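Morholm Source Check: a browser add-on that grades the news for you

Reviewed by Trevor Beaulieu 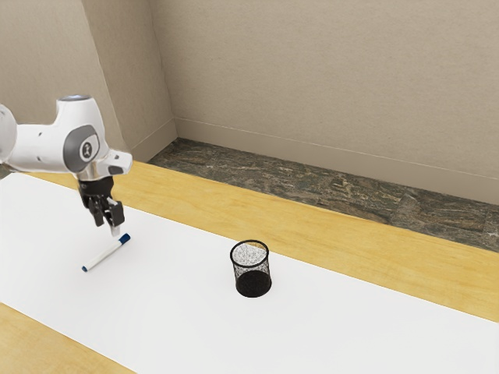 Morholm wants $119 a year to tell me whether an article can be trusted. The add-on puts a colored badge next to headlines in your feed, and clicking it opens a short note on who published the story and whether other outlets back it up. Morholm's methods page is 2 screens long. It says the ratings cover 2,016 outlets and are "regularly updated," with no word on who does the updating.

I ran it for most of July on my own feeds. On big national stories it did fine, but so would anyone with a search bar. Local news was a mess. The Ridstead paper, which has a newsroom and prints its corrections, got a yellow badge. A page out of Partington that reposts press releases got green. I wrote to support about both and got a form reply thanking me for my feedback.

Screenshots are the bigger hole. Most of the junk my relatives send around comes as a picture of text with no link, and the add-on shows nothing at all for those – no badge, no warning. My cousin in Iltham took the missing badge to mean the post was okay.

It's fast, I'll give it that, and it didn't slow down my old laptop. The notes on ownership are useful when they exist. But a badge with no name behind it is one more thing I'm being asked to take on faith, and the free trial ends after 5 days, too soon to catch the bad calls.

Rating: 2 out of 5. I canceled.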